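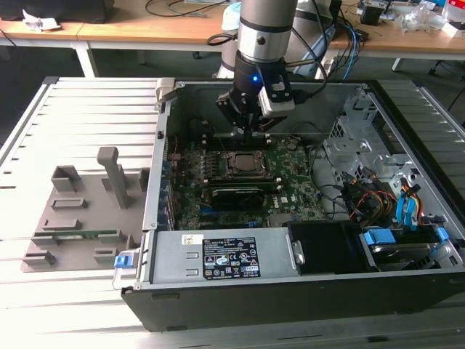

Hedament is the perception and grasp-planning package for the Ravik disassembly cell. It takes a depth frame and a color frame, finds removable parts in an opened desktop tower, and returns ranked grasp poses in the arm base frame. Part classes are named after what the operator would reach for: memory module, power supply, drive, cable bundle, air shroud. Blue plastic is treated as a cue and never as a label, as a Dell tower on its side can carry it on the drive clips, the SATA cables and the release tab by the power supply all at once. Early models trained on color alone returned the cables as clips.

Status

Version 0.4, released Tuesday, October 3, 2023. The message format changed in this release. Logs recorded before March need to be converted with tools/convert_log.py.

Requirements

Ubuntu 20.04 or 22.04
Python 3.8 or later
Clitosard 1.2 (motion planner, separate repository)
GPU optional for inference, required for training

Data

The training split has 2,015 labeled frames, the test split 154. Test frames come from chassis models that do not appear in training. Masks were drawn by hand and checked once. Cable masks are coarse: where wires of several colors run together, the whole bundle gets one mask.

Running

Start the planner first, then the detector:

clitosard serve --config cell.yaml
hedament detect --config cell.yaml --publish

The detector publishes only when the arm reports zero velocity. To override this for debugging, set require_static to false. Poses computed while the arm is moving are not corrected for latency.

Grasp limits

max_candidates defaults to 2,000. Raising it to 3,000 slows ranking and changed the top pose in very few test frames. Candidates whose approach path crosses the chassis wall are dropped before ranking.

Known issues

Bare metal drive cages return holes in the depth image.
Memory modules with heat spreaders are sometimes split into two detections.
The Mac Carthaigh calibration plugin writes millimeters, Hedament reads meters. Set unit_scale to 0.001.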